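Section 4: Getting the room ready and lighting the stove for the first time

Most of what goes wrong with a Plakivier goes wrong before anyone strikes a match. Read this section through once before you start. If the person who sold you the stove told you something different, I would want to know what they were basing it on.

These notes cover the small and large Plakivier burning dry logs. They don't cover coal, whatever you may have read on a forum.

4.1 Before you begin

You will need:

a torch
a tape measure
a smoke pellet (the small ones are fine)
a carbon monoxide alarm, in date
dry kindling and a few small logs
the operating tool from the ash pan
the installer's certificate

If you don't have the certificate, stop. A verbal "it's all signed off" is worth nothing to you, and your insurer will say the same. Ring the installer and wait for the paper.

4.2 Checking the chimney

1. Find out when the chimney was last swept. "The previous owners had it done" doesn't count unless there is a sweep's slip with a date on it.

2. With the stove cold, open the door and take out the baffle. Lift it at the front, tip one side down and bring it out through the door. It is heavier than it looks.

3. Shine the torch up into the flue. Look for nesting, fallen mortar and anything that has no business being there.

4. Put the baffle back. It must sit on both rails and touch the back wall of the stove.

Note: An old chimney that "always drew well" on an open fire may not draw well with a stove on it. The two jobs are different. An open fire pulls a great deal of warm room air up with the smoke, and a stove pulls very little.

4.3 Checking the surround and hearth

Plenty of people want to keep the fireplace they already have, and plenty of showrooms will tell them that's no trouble at all. Sometimes it isn't. Carved surrounds look like stone in a brochure and can be stone, plaster, cast resin or painted timber when you get close to one. You can't tell by looking. Paint hides a lot, and so does old soot.

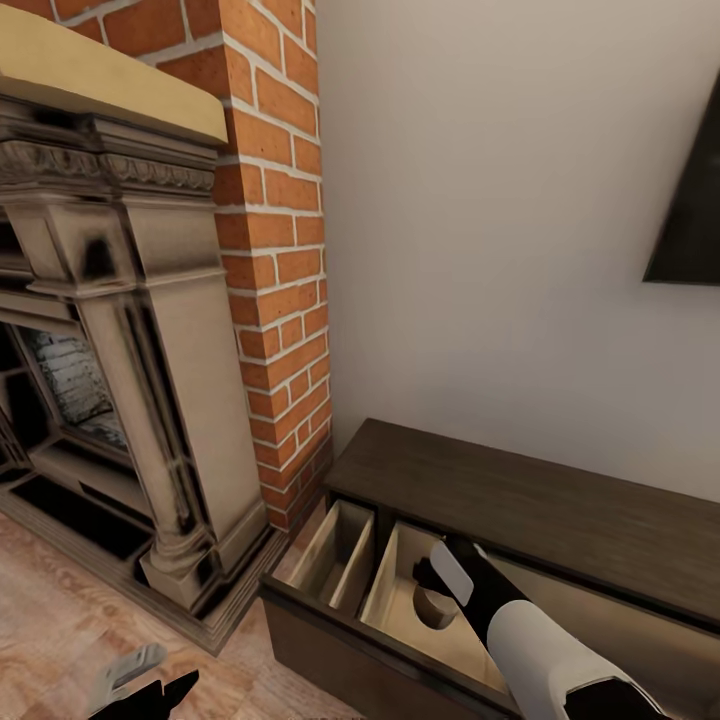
Try the back edge, where it meets the wall and the finish is usually thinner. Tap it, and scratch it lightly with a key somewhere that won't show. Timber sounds dull and takes a mark. Stone is cold to the hand and barely marks. If you are still unsure, treat it as timber and use the larger clearances printed on the data plate.

1. Find the data plate. On the Plakivier it is on a pull-out tag below the door.

2. Measure from the stove body to the nearest part of the surround on each side.

3. Measure from the top plate up to the underside of the shelf.

4. Compare your measurements with the plate. If any of them is short, don't light the stove.

Caution: A heat shield only helps if it has an air gap behind it. A sheet of metal screwed flat to a timber shelf passes the heat straight through. I have seen these sold as "shelf protectors" and I wouldn't have one in the house.

Caution: Clocks, cards, candles and televisions all suffer on a shelf above a stove. Television brackets advertised as "stove safe" should be treated with suspicion until somebody shows you a test result.

4.4 Checking the air supply

1. Find the room vent, if your installer fitted one. Make sure it isn't taped up, painted over or blocked with a cushion.

2. Close all the windows and doors to the room.

3. Turn on any extractor fan in the room or in a kitchen next to it.

4. Light the smoke pellet inside the cold stove with the door open a crack. The smoke should go up the flue. If it comes back into the room, switch off the fan, open a window and try a second pellet.

If the second pellet goes up and the first one didn't, the fan is beating your chimney. Don't use the stove until this has been put right. "Just remember to turn the fan off" isn't putting it right.

4.5 The first fire

The paint on a new stove needs to harden slowly. It will smell. You'll be told the smell goes after one fire, but allow for more than that.

1. Open a window.

2. Pull both air controls fully out.

3. Lay two small logs flat with kindling across them and a firelighter on top. Light the firelighter and leave the door just off the catch.

4. When the kindling has caught, close the door.

5. Let this small fire burn out. Don't add to it, however disappointing it looks.

6. Leave the stove until it is completely cold, then do the same again with a slightly larger load.

Caution: Don't touch or wipe the paint while it is warm. It is soft at this stage and will hold a fingerprint for good.

Note: Fine ticking noises are the metal moving. A single loud crack isn't. Let the fire go out and look over the inside with a torch before the next one.

4.6 Fuel

The label on the bag says "kiln dried". The label isn't evidence. Split a log and put a moisture meter on the fresh face, not on the end or the bark. Cheap meters vary, so test a few logs and take the worst reading seriously.

The bagged logs sold at Sumthorpe were fine when I tried them in May and noticeably damper by winter, with the same label on the bag. Urnton briquettes burn hot, and half of what the packet suggests is plenty in the small stove.

Don't burn pallets, painted wood or magazines. Chimney-cleaning logs don't replace a sweep either, despite the picture of a spotless chimney on the box.

4.7 If something isn't right

Smoke comes out when the door is opened: open the air controls first, wait, then open the door slowly. If it still smokes, go back to 4.2.

Glass goes black: damp wood, or the air turned down too early. Special glass sprays treat the symptom and cost a good deal.

Stove won't get hot: check the door rope. Shut a strip of paper in the door and pull. If it slides out easily, the rope needs replacing. Rajput rope fits the large stove. It is also sold for the small one, where in my experience it is too thick to let the door latch.

Alarm sounds: open the doors and windows, go outside and stay there. Don't go back in to decide whether it's a false alarm.

Notes revised 6/12/24 by Shazia Jafri. Section 5 deals with daily use and emptying the ash.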